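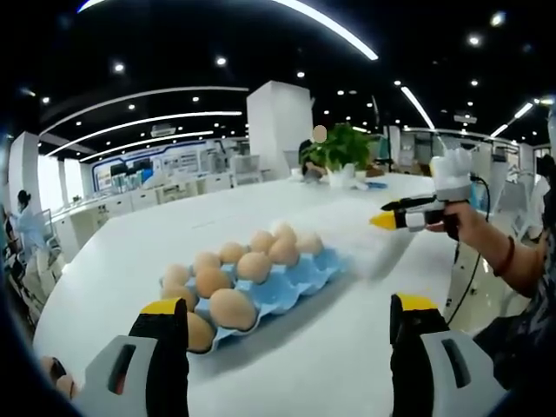

*Brown eggs in the blue carton, with two Mabula grippers pointed at them.*

# Mabula hand-held gripper

**Made by Mendilach. Demonstrated at the Prusatier showroom, open day 13/11/2024.**

The Mabula is a two-finger gripper you hold in your own hand. You squeeze the trigger, the fingers close, and the tool records what you did so that a robot arm can later be taught to do the same. That's the whole pitch, and we managed to stretch it over an open day with coffee.

We've sold grippers for years by putting them on a stand next to a brochure. People looked at the stand, took a brochure and went to find lunch. For the Prusatier open day we put two Mabulas on the big white table, added eggs, and let visitors have a go. The brochures are still in their box if anyone wants one.

## What it does

The job at the table was moving eggs between a blue carton and a white tray. We picked it for the simple reason that everyone already knows how an egg should be handled and what happens when it isn't. Nobody needs a slide on grip force after that.

You can work with one gripper or a pair. Most visitors started with one, in their good hand, and then asked for the second as soon as they felt confident, which was usually an egg too early. With two, the trick is deciding which hand is in charge. Experienced operators settle this within a few minutes. Couples took longer.

The trigger is progressive. A light pull brings the fingers in, a firmer pull holds them there. There is no click at the end of the travel, and people who expect one keep squeezing. We mention it in the first paragraph of the manual and again at the table, and it would help if you read it here too.

## Specifications

| | |
|---|---|
| Type | Hand-held, two-finger parallel gripper |
| Weight, without cable | 416 g |
| Overall length | 259 mm |
| Fingers | Black, with yellow tips, replaceable |
| Cable | Supplied, plugs into the Paklow recorder |
| Recording | Finger opening, tool motion, wide-angle video |
| Recorder storage | 200 sessions |
| Handedness | Either |

The 416 g is a real weight from a real scale. Our last model was listed at what the design team hoped it would weigh, and customers with scales wrote in.
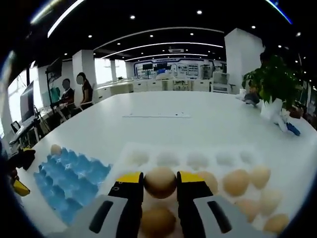 *An egg held just above the white tray during the open day.*

## Questions from the table

**Why are the tips yellow?**
So you can find them, both in the room and in the video afterward. Several visitors had more interesting theories, including food safety and branding. Our brand color is green.

**Does it need to be plugged in all the time?**
Yes, for now. The Paklow recorder supplies the power and takes the data. A battery version has been coming since September and we would like to stop being asked which September.

**How hard does it squeeze?**
As hard as you tell it to, up to the limit set on the recorder. The open day units were set low. You can change the limit in the menu under "Force", which is where people look last, after "Tools", "Safety" and "Other".

**Can the robot do this already?**
It can do what it has been shown, and it copies your habits faithfully. If you hover over the tray for a while making up your mind, so will the arm. Anyone planning to record serious sessions should practice first and save the hovering for their own time.

**How long does it take to learn?**
Most people are fine after 9 practice lifts. Cooks seem to need fewer. Engineers need more, partly due to stopping between lifts to suggest improvements.

## Notes from the day

The table is glossy and the ceiling lights are bright, so you get reflections in the recordings. We had meant to cover it with a cloth. In the end we left it alone, and the session files are perfectly usable, though we'd still suggest a matte surface if you're setting up your own station.

The two egg holders behave differently. An egg that's tilted in its cup is harder to get hold of than one standing up straight, and you have to come at it from a slightly different angle, with the fingers turned to match. Regulars at the table began rotating their wrists without thinking. First-timers rotated their whole bodies and occasionally walked around to the other side, dragging the cable along.

About that cable: run it down behind your forearm and off the edge of the table. If it lies across the work area you will eventually pick it up in the fingers, and the recorder will log this as a successful grasp. 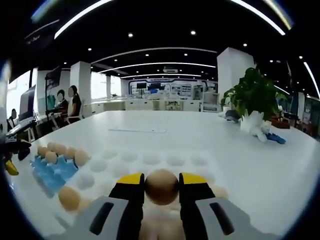
Slow is fine, by the way. The most common mistake at the demonstration was speed. A person lifts one egg neatly, gets a nod from whoever is watching, and does the next at double the pace. For recording purposes you want them all done at the pace of the first. We play back a visitor's own session on request, and it tends to calm people down.

The other habit to lose is looking at your hand. Look at the cup you're heading for. The yellow tips will be at the bottom of your view either way, and you'll set the egg down straighter.

## In the box

- Mabula gripper
- Spare pair of fingertips
- Cable
- Hard case
- Quick-start card (please)

The Paklow recorder is sold separately. If you want to work with both hands, order two grippers and one recorder; it has two ports. We still get orders for two of each, and we do call to check before shipping, against the wishes of our sales department.

Eggs are not included.

## Trying one

The Prusatier showroom keeps a pair of Mabulas set up for visitors by appointment. Allow an hour, and wear sleeves you can push up. You're welcome to bring your own objects, provided they fit between the fingers and you won't be upset if one is dropped. Past guests have brought lightbulbs, bread rolls and a fairly expensive watch, which we moved very carefully and then gave straight back.

Appointments and quotes go through the Mendilach contact form. Choose "Grippers" from the menu – "General" also works, but it's slower.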